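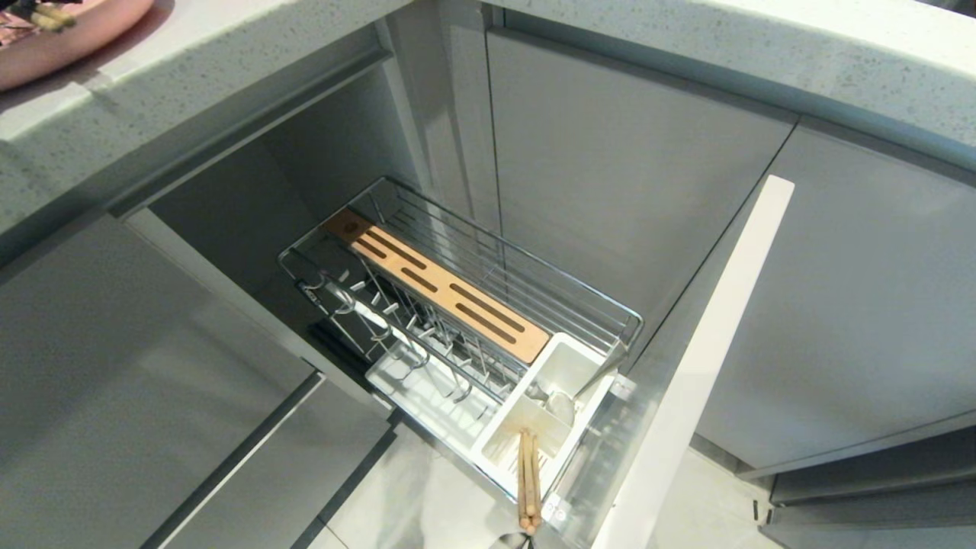

Budgeting for a robot that has to work in somebody's kitchen begins with the kitchen, and I would like you to keep that in mind all the way through this session, even when we get to the fun part with the catalogues. Most of you will have come in with a figure for the arm already in your heads (I asked last year's group and every single one had). Put it to one side for now. The money that gets forgotten is the money for cupboards, reach, grip and time. Take a narrow pull-out like the one in the corner unit, with a slotted wooden knife block lying across the top of a wire basket and chopsticks standing in a white plastic caddy at the front. Getting at those chopsticks means opening a tall, slim front and then going in from above, between wires, and each of those is a separate job with a separate cost. A quotation that simply says "fetches utensils" has told you very little.

Start with a task list, in plain words

Before you ring a single supplier, write down what you want done as you would explain it to a new helper. "Pull out the basket. Take one pair of chopsticks. Push the basket back until it stops." My colleague Neville Wragg makes his students do this on paper, with the laptop lids shut, and I have come round to his way of thinking. The verbs are what you are paying for. Pulling a cupboard front and picking up a thin stick call for quite different fingers, and you may well find you are pricing two sets of fingertips, or a gripper that costs rather more than you hoped.

Measure before you choose

Handleless kitchens are lovely to look at and a nuisance to plan for. If the doors open by a recessed channel, ask the supplier to show you their fingertips going into a channel of that depth, and get the answer in writing. Measure the gap you must reach down through, and measure it again with the drawer only partly open. In our worked plan the allowance is 300 mm of clear floor beyond the front when it is fully out - your own kitchen may want more, particularly at an inside corner where two runs of doors meet and like to knock into each other.

The worked plan

We shall use the Rowbotham kitchen, which you will remember from the October handout. Two suppliers were asked to quote, Jeketti and Zuliseck. The Jeketti arm was the cheaper to buy, but its fingertips were sold separately at £131 a set, and the plan allows for four sets in the first year. Zuliseck put fingertips in the price and then charged £960 for a yearly service visit. Please work both out over three years before you decide which you like. I have my own favourite and I shan't say.

Lines people leave off

Put these in your table even if you write a nought beside them:

Spare fingertips and pads
Fitting, including a joiner if a front needs easing
Replacement utensils and crockery
Staff hours for teaching each task
Storage for the arm between sessions
A service visit, or the cost of going without one

Staff hours deserve a word. Chelsea Parsons kept the timesheets on the Dirkex project and was kind enough to let me see them. They had set aside 12 hours for teaching the cupboard tasks and spent nearly all of it on the first pull-out. The open shelves went quickly afterwards, so do put your awkward cupboards at the top of the list, where an overrun will show up while you can still move money about.

For next time

Choose one cupboard or drawer at home, preferably one that annoys you. Bring a task list of no more than a page, your measurements, and a first-year budget with every line above filled in. If you don't know a price, write down who you would ask and leave the box blank. We'll go through them in pairs before the tea break and settle the blanks together after it.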